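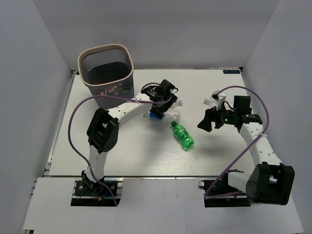 Why do we score every attempt in stages, when a simple pass or fail would be quicker?

Because a pass or fail throws away most of what you'd want to know. If a run scores nought you can't tell whether the arm missed the grasp, dropped the thing on the way over or let go in the wrong spot, and those three need very different fixes. Stages cost a few more seconds per run and I've never once regretted it.

Right, so these are my notes for week two on imitation learning, tidied up a bit (sorry about the pace last time, I know I gallop!). The method is the plain one. A person moves the arms through the task, we record the joint positions and the camera views, and a network learns to predict the next short chunk of movement from what it sees. We call our version Senach, after nothing in particular.

The Kidwood set has 409 demonstrations of two arms putting bottles in a bin. I trained on that alone first, then on the same set plus 147 extra ones that Hok-lam Hsiao recorded, where the first grasp is deliberately poor and the operator has to recover. I expected a small gain. Recovery after a bad grasp got a lot better, and the clean runs barely moved, so the gain sits nearly all in the one stage. You'd never have spotted that from a single success figure.
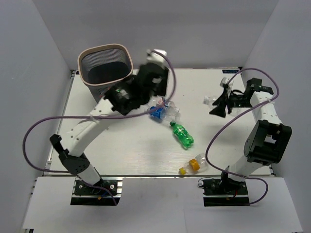

Fig. 2. Bottle clearing with two arms; the right gripper has hold of a clear bottle.

Some things to chew on before the practical:

Clear plastic is hard. Most of what the camera gets is the label and the cap, so ask yourself what the network is really latching on to.

Two arms share one bin. Who goes first? Our demonstrators never agreed a rule, and the model learned their muddle along with everything else.

More steps isn't always better. I stopped at 3000 for the small model, but the checkpoint from 2000 was the one I kept. Plot both and tell me if you'd have chosen differently.

Please bring your stage sheets, filled in by hand. Li-hua Chou has the spare copies.

Print this page | E-mail this page

Related notes
Week 1: What counts as a demonstration?
Week 3: Action chunks and why they wobble
The Chuang scoring sheet, with worked runs
Clunanbridge lab access and booking

Comments (3)

Mei: Do we score a dropped bottle as a failed grasp or a failed carry?

Tomasz: Carry, if it left the table first. It's on the Chuang sheet, second page.

Mei: Found it, thanks! My totals make much more sense now.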